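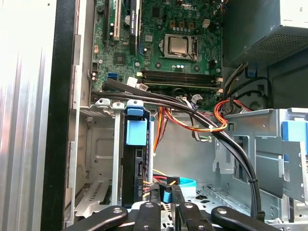 Section 4. Refitting the cooler

4 min read

Search this guide Go Clear

For the Jondetti air cooler on refurbished office desktops. Power off, lead out, side panel off before you start. Allow 24 minutes, more on your first one.

1. Old paste off first. Lint-free cloth, a little cleaning alcohol. Wipe the processor lid from the edges in, then a clean bit of cloth and again.

2. Leave the processor in its socket while you wipe. Lever stays down.

CAUTION: Wetness on the lid or round the socket = stop. Let it dry fully. Do not use a hairdryer.

3. Check the cooler base. Peel the clear film off if its new. Most overheating calls we get are the film, Pirjo Mustonen keeps a jar of them on the service desk.

4. Paste. One blob in the middle of the lid, size of a small pea. Don't spread it.

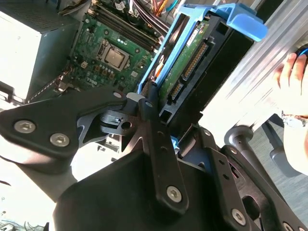 Too much is worse than too little, it creeps out over the sides and you're back to step 1. Veder tube does about 200 machines if you put the cap back on.

5. Lower cooler straight down. No twisting. Screws in by hand first, all of them, then tighten corner to opposite corner, half a turn each.

6. Fan lead on to the CPU fan header. Only fits one way round, dont force it.

Note: if the machine beeps at start-up and complains about the fan, its nearly always step 6.

7. Tuck cables clear of the blades. Look in from the side with a torch. 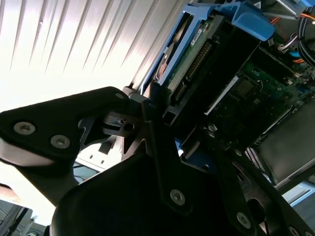 Fig. 4c. Computer case open for work.

8. Panel on, power on, leave it ten minutes. Listen for rubbing.

Spare screws: part 3479. Paste: part 757. Order from Katia Villa at Mohammadi stores.

Revised 03/07/2023

Related
Section 3. Dusting out the case
Section 5. Adding memory
Noisy fans, quick checks
Returning a faulty cooler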